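Sutherland households asked to clear out bathroom cupboards before December

Residents in Sutherland are being asked to go through their bathroom cupboards and bring in old medicines, creams and cleaning products as part of a month-long collection run by the local council and Gusent, the company that handles the town's household waste.

Drop-off bins will be in place at the library, the Undside pool and the transfer station on Esent Road from the start of December. The bins at the library and pool will be open during normal hours. The transfer station will take items from 8 am until 3 pm, and there is no charge at any of the sites.

Council waste officer Liya Belay said the collection was set up after a check of kerbside rubbish earlier in the year found a steady amount of part-used medicine and cleaning fluid in ordinary household bins, and some in the recycling.

"People keep things for years and then throw the lot out when they move house or redo the bathroom," she said. "A fair bit of it also goes down the sink, and that ends up at the treatment plant. The plant wasn't built to take it out."

The treatment plant sits just upstream of the Undside wetland. Plant manager Uldis Lill said tests on the outflow were within the limits, but small amounts of common painkillers and hair dye chemicals had been picked up in the past two winters, when the creek was low.

"It's not a health scare and I don't want anyone to read it that way," Mr Lill said. "We'd just sooner not have it in the water in the first place. It costs a lot to deal with at our end and very little to deal with at yours."

A trial was held last year at the pool only. About 200 people used it over a fortnight, and the bin had to be emptied more often than planned. Most of what came in was cough syrup, eye drops, sunscreen and half-used tubes of antiseptic cream. There was also a large amount of nail polish remover, which the bin was not meant to take and which had to be sorted out by hand.

This year nail polish remover, bleach, drain cleaner and mould sprays will be accepted, but only at the transfer station, where staff can store them separately. Anyone bringing cleaning products should leave them in their original bottles with the lids on tight, and keep them upright in the car. Products should not be poured together to save space.

Gusent site supervisor Darius Lapiņa said mixing was the main worry for his crew.

"Bleach and some of the bathroom cleaners will give off gas if they're put in together," he said. "If the label has come off and you don't know what's in it, don't open it to have a sniff. Put it in a bag, tell us you don't know, and we'll sort it."

Pills can be taken out of their boxes, and the cardboard put in the recycling at home. Blister packs should be left as they are. Liquids should stay in the bottle. Names and addresses on pharmacy labels can be crossed out with a marker, although everything collected from the medicine bins will be burned at high heat and staff will not be going through it.

Needles and other sharps will not be taken at the library or the pool. They can be brought to the transfer station in a proper sharps container, or dropped at the hospital's side entrance at any time. Gas bottles, paint and batteries are not part of this collection and have their own bays at the station all year.

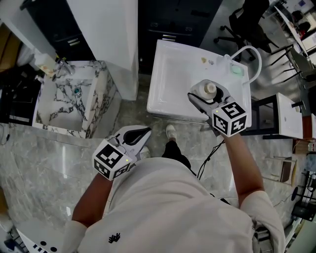

A small white bottle held over a white sink. Residents are asked not to tip leftover products down the drain.

Pharmacist Priit Pētersons, who has a shop opposite the library, said people should check dates on anything they planned to keep. Eye drops are usually only good for a few weeks once opened, and sunscreen loses strength if it has been left in a hot car.

He also suggested moving medicines out of the bathroom altogether, as steam from the shower can spoil tablets well before the date on the pack. A high shelf in a bedroom or hallway cupboard is better, out of reach of children.

"If you're not sure whether you should still be taking something, ask before you chuck it," Mr Pētersons said. "We've had customers clear out a prescription they still needed and then have to go back to the doctor for it."

Empty bottles can go in the kerbside recycling if they are plastic, rinsed and larger than a tennis ball. Smaller ones fall through the sorting machinery and should go in the rubbish. Pump tops and spray triggers should be taken off and binned.

The council has set aside 40 free pick-ups for residents who cannot get to a drop-off point. These are for people who do not drive or who have trouble carrying things, and can be booked by phoning the council office and asking for the waste desk. Each pick-up is limited to one box.

Councillor Saulius Urbonaitė, who put forward the motion to fund the collection, said he would like to see it become a yearly event if the numbers held up. A report on how much was collected and what it cost is expected to go to council in autumn.

Leaflets listing what can be taken at each site are available at the library desk and will be sent out with the next rates notice.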